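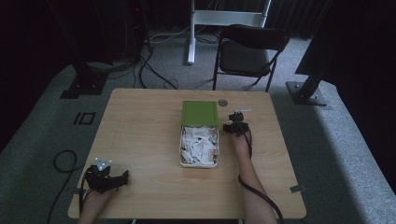

In Praise of the Packet Tin

I would like to make a case for keeping your little paper packets in a tin with a hinged lid. All of them, in a heap, with no dividers. Sugar, salt, pepper, the sweetener your aunt uses, whatever you have ended up with. I have been doing it for years and I am more convinced every time I hear that lid click.

I know what the storage people recommend. They want a rack with upright slots, one slot per kind, labels facing out, like a file cabinet for condiments. I owned one. It was clear acrylic, it came from a housewares shop in Pravdale, and for the first week I loved it the way you love any new thing that has compartments. Then the sugar slot ran out and the pepper slot was so tight you had to pull out a whole wad to get one, and when you pulled out the wad the rack tipped over. By the end of September it was under the sink holding sponges, and I must say it was very good at that!

The tin has none of these troubles. It is a box. You open it and put your hand in.

Let me talk about the hinge first, because the hinge is the part I feel strongest about. A loose lid has to go somewhere when you take it off, and at a small table with four mugs on it there is nowhere to put it, so it ends up on somebody's lap or on the floor. A hinged lid stands up behind the box and stays out of the way. You always know where it is. You can close it with one finger while holding a mug in the other hand. If you have children in the house they will open and close it for no purpose at all, and the noise is a friendly one, much nicer than plastic.

A lid also keeps things out. Paper packets look sealed and mostly they are, but paper pulls in damp, and anybody who has lived near a coast or over a laundromat knows what a sugar packet feels like after one wet month: a small brick. Mine lived in an open bowl for a while, next to the kettle, in the steam, and I ended up whacking them on the counter before I could pour. A tin isn't airtight and I don't claim it is. It's a great deal better than a bowl next to a kettle.

Then there's the color. I have a soft spot for a tin that is a good strong green on the lid and white inside. White inside is the practical half of that. You see at once how low you are getting, and you see the grains. Somebody's packet always leaks, there is always a bit of grit in the corners, and on a white floor you notice it and tip it out. My old tin was bare metal inside, a dull gray, and I would rather not say what was living in the seams when I finally took it outdoors and looked.

The green is just for pleasure. I think we're too shy about pleasure in small objects. A thing that sits out on a table all day is part of the room, the same as a lamp is, and a pale honey-colored table can take a block of solid color very happily. Mine sits there on the bare tabletop and it cheers me up at seven in the morning, before the coffee has had a chance to.

Now, the jumble. I get the most argument about the jumble, so I'll take it slowly.

The complaint is that you can't find anything. With white packets that is a fair point, because so many of them are white with a bit of small brown or blue printing, and the salt from one diner looks a lot like the sugar from another. I have salted my coffee. I did it once with company present and drank the whole cup out of pride. But consider how you use the things. You don't need the perfect packet, you need a packet, and if the tin is nine-tenths sugar then nearly every dip of the hand is a good one. I keep salt and pepper down to a small handful and when the tin starts to feel salty, so to speak, I use a few up on eggs.

Sorting has a cost too, and the people who sell us racks never mention it. Every time you come home with three packets in your coat pocket, a sorted system asks you to stand there and file them. You won't. I didn't. They stayed in the coat, and then they went through the wash, and I had syrup in a lining. With the tin I open the lid and drop them in as I go by. I believe any system of keeping things should be judged by how it works on your laziest evening, and a heap in a box is unbeatable on a lazy evening.

There is even some fun in it. Friends who come to my place stir around in there with a finger and pull out something from a train café or a motel and ask where I was when I got it. I seldom remember, but we have a nice time guessing. I can't picture that conversation starting over a row of labeled slots.

I did once try to be scientific about where they all come from. I had a large cookie tin at that point as well as the table one, and on a rainy afternoon I emptied both onto the floor and counted. There were 814 packets. Of those, 446 were plain white sugar, and 52 were a lemon-flavored tea crystal made by a company called Aller that I have no memory of ever tasting. I tried one. It was terrific! I drank the lot over the winter and have been looking for them ever since.

That count taught me something about size. A big tin is a mistake. It swallows things, and the packets at the bottom get old while you live off the top layer. What you want is a shallow rectangular box, low enough that one stir brings the bottom up to the top, and wide enough for a whole hand. When it's full, it's full, and you stop bringing them home. That has been a better brake on my habits than any amount of resolve. I was a terrible packet pincher before I downsized, and now I leave them on the saucer where they belong, most of the time.

Where do you get such a tin? You probably have one. Tea comes in them, and so do pencils, mints, playing cards and the fancier kinds of biscuit. The best I ever had held Beltrán caramels, a present from a neighbor, and I was rude enough to be thinking about the box while I was still thanking her for the candy. Check the corners by running a thumb along the rim. A rolled edge is what you want, since you'll be reaching past it half asleep. Check that the lid stands up on its own when it's open. Some flop all the way back and pull the box over with them, and a few won't stay up at all and come down on your knuckles.

Wash it by hand and dry it right away, hinge included. I set mine open near the radiator for an hour. If you put it away with water in the hinge you'll get rust, and rust gets on the paper, and then you've got brown packets that guests won't touch. Don't line it with anything either. I tried a paper napkin, then a square of felt, and both of them just collected sugar.

I should be fair to the other side. If you run a café, get the rack. The counter at Gullar, where I drink most of my coffee, has a fine steel one and the staff fill it from boxes all day long, and for a line of strangers in a hurry it makes good sense. Somebody with a medical reason to stay off sugar also shouldn't have to fish around and read small print, so if that's your household, give the sweetener its own little tin. Mine has a second one for exactly that when my aunt visits. It's blue, and she has started taking it home with her.

Everyone else, though, please try it for a month. Take the packets out of the drawer, where they have worked their way under the cutlery tray, and out of the glove compartment, and out of that bowl by the kettle. Throw away the hard ones. Put the rest in a tin and set it on the table where people sit, with the lid open when there's coffee on and shut when there isn't.

And if you come across any of the lemon ones, I'd be glad to hear where.

7 October 2019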